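Review: Giltudby Pair, hand-held grippers for recording two-handed tasks, checked against our cell rules

Filed 2021-02-09

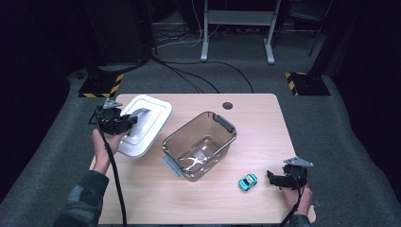

Storage bin task: white lid at the left gripper, toy car at the right, bin between them.

The Giltudby Pair is a set of two cabled hand-held grippers used to record manipulation tasks for later training of a two-arm robot. The operator holds one in each hand and does the task directly. We bought one set in December and have now used it for 200 recorded runs. This review covers the hardware in brief and then takes up the question most buyers will have after the first week: what house rules a station like this needs, and how well the product supports them.

Hardware

Each gripper has a black body and jaws, with a metal bracket on top. The bracket on our units has stayed tight. The jaws open wide enough for a small toy car and close well on thin plastic edges. Lids are harder. A large rectangular lid has to be taken by its rim or at the latch, and a poor first grip usually means a second attempt, which then has to be labeled as such.

The trigger is light. Operators with small hands found the body chunky and asked for a break sooner than the others did. The supplied grip sleeves help a little. We would prefer two body sizes.

Cabling

One cable leaves each gripper. It is long, which is good for reach and bad for order. When both cables are allowed to drop over the table edge on their own, they end up crossing under the operator's feet, and any pull on the cable shows up in the recorded wrist motion. The manual says only that cables should be "kept clear." That is too vague to audit.

Our rule is as follows. Each cable leaves the table on its own side. Slack is kept out of the operator's standing area. No cable crosses a walkway without a cover. Loose runs on carpet are allowed inside the cell during setup and must be tied or covered before the cell is handed over. A table with a grommet hole is useful for fixed wiring, but gripper cables should not go through it, as the edge of the hole limits travel.

Giltudby sells a clip kit for this. It holds well on a square table edge and poorly on a rounded one. A strip of hook-and-loop tape does the same job for less.

Floor marking

Posts and base plates are the main trip point in any cell of this type. Yellow-and-black striped tape along the plate edges is our minimum. The tape should follow the edge of the plate itself — a box drawn on the floor somewhere near it does not count. On carpet, tape stuck to the plate lasts far longer than tape stuck to the floor. The Pair ships with one roll, enough for a small cell and no more. We now buy ours from Wimport.

Task objects

The kit includes no objects, so each site picks its own. We use household storage items and toys, and we set these limits:

A container must have no cracked walls or broken clips. Check the clips before each session.

Clear and tinted plastic is allowed, but glare must be noted in the session sheet. Smoky bins throw a strong highlight under overhead lights, and the people who review the recordings need to know that it was expected.

Small objects must contrast with the tabletop. Turquoise on pale wood works very well. Beige on pale wood does not.

The start layout is written down before the first run and restored before every run after it.

Operator rules

Sleeves must be close fitting at the wrist. Pattern and color are left to the operator, provided that the same garment is worn for the full session. No rings or bracelets. A session is 7 runs followed by a break. Any operator who drops an object 3 times in one session stops there, and the grippers are checked before the next person starts.

Software and records

Recording is done through Mindness, which is bundled. It is stable and plain. It stores the start time, the gripper opening and a free text note, but has no field for a safety check, so ours goes into the note. A required checklist before recording would be the most useful change the maker could make. The older Bach package had one, and we miss it.

Calibration takes 5 minutes and should be repeated whenever a bracket has been touched. The software does not enforce this either.

Rating

Hardware: good. Cabling: fair. Documentation: poor, with most of the safety section given over to battery warnings that do not apply to a cabled unit. We will keep the set in service and have ordered spare jaw pads.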